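Newsletter day, May

Up at six to finish the May mailing for Eskola before the phone started. They sell garden furniture and want every email to look as if it came from a much bigger shop. I had the header done last night. The body text still ran too long, so I cut the second block and moved the discount code above the fold.

Sent a test to myself and to Pirjo Honkanen. Fine on my phone. On hers the button dropped under the footer and the green came out gray. Spent most of the morning on that. It was one table cell with a fixed width, left over from the Grulstead job last year. I should stop copying old templates.

Subject line went back and forth four times. Pirjo wanted the word "patio" in it and I wanted it short. We split the list and ran both.

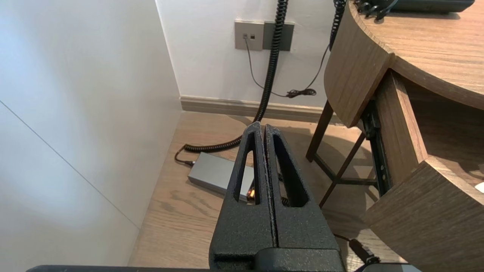
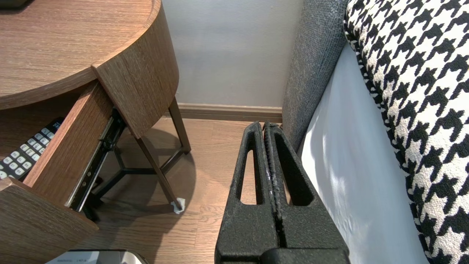
Black gripper, fingers together, in both

Sent at 11:40 to 2,521 addresses. By two o'clock hers was at 37 percent opened and mine at 21. I told her so. She was decent about it, but she has asked for the next three subject lines too.

Grostix called after lunch – they want to leave Nestis and have me move their list. The export has no sign-up dates in it and half the first names are in capitals. I said I would clean it up but that anyone we can't show agreed to get mail has to come off. They didn't like that. I quoted 40 dollars an hour and they said they would think about it.

Eight people unsubscribed from Eskola by evening. One wrote back to say the chairs looked nice but she lives in an apartment. I answered her and took her off by hand.

Tomorrow: fix the master template, invoice Eskola, plain text version for Grulstead. Find out why the preview text shows up twice in the archive copy.

Filed under: Work diary, Email
2 comments | 5 shares
Back to top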